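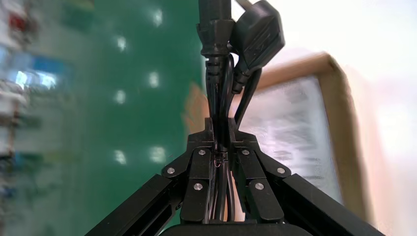 Honkanen replied that the cords are the same part as last year, that nothing about the kit has changed, and that if customers report one missing they should "look under the instruction sheet first." They asked us to close the ticket on that basis.

I'm not closing it.

**Ticket:** 414
**Product:** Jamdale power cord kit, brown carton, printed instruction sheet on top
**Opened:** 19 January 2026
**Status:** open, waiting on supplier
**Complaint:** cord missing from box, or lid won't stay down

**Entry 1**

The returns desk at Rosterdale logged 12 complaints from one shipment of 100 kits. Most say there was no cord. A few say the lid was already up when the outer bag came off. I have trouble believing that many people opened a carton and missed a black cord, but the sheet is big and it does lie over everything. So I'll give Honkanen that much for now.

**Entry 2**

Asked the returns desk to send me whatever had come back. Got three cartons. Two had a cord in them, under the sheet. One had a sheet and no cord. That's one real shortage, and "look under the sheet" doesn't cover it. The customer may have kept the cord, of course. I have no way to prove that either way and neither does Honkanen.

**Entry 3**

Tried the lid. With the cord folded in half, the plug end sits high and the flap lifts again as soon as I let go. With the cord coiled and the plugs laid side by side at one end, it shuts. Repeated with the other carton, same result. Honkanen says the fold "makes no difference to closure." I'd like to know what they tested that on.

**Entry 4**

Checked the packing order against the work instruction. The instruction says cord, then sheet, then close. It doesn't say how to fold the cord, which way the plugs go, or who checks that there's a cord there before the sheet goes on. Once the sheet is in, you can't tell a full box from a short one without lifting it out.

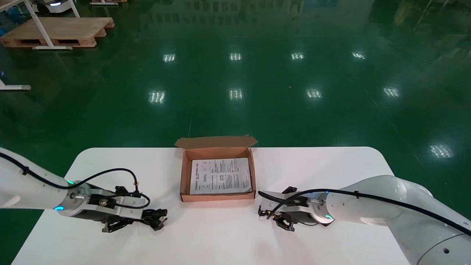
Weighing the closed carton was suggested as a fix. It might work. I'm told the Porkumine scale on the bench is good enough for this, but the last calibration sticker I found on it is from February and the year has rubbed off, so I'm not resting anything on it yet.

**Entry 5**

Packed 19 cartons by the changed method: coil the cord, plugs together at one end, check by eye, then the sheet. All of them closed. This is a small batch packed by somebody who was paying attention, so I wouldn't read much into it.

**Entry 6**

Supplier came back with a new theory, that the cartons were crushed in transit. The three I have are square at every corner. Asked for photos of any crushed ones and got no answer.

**Still open**

- Honkanen to say how the cord was folded for their closure test
- Scale to be calibrated, or a different one found
- Work instruction to get a line about coiling the cord and checking it before the sheet goes in
- Replacement cords to go out on all the "missing" complaints in the meantime, whether or not we believe them

Leave this open until the next shipment has been through returns.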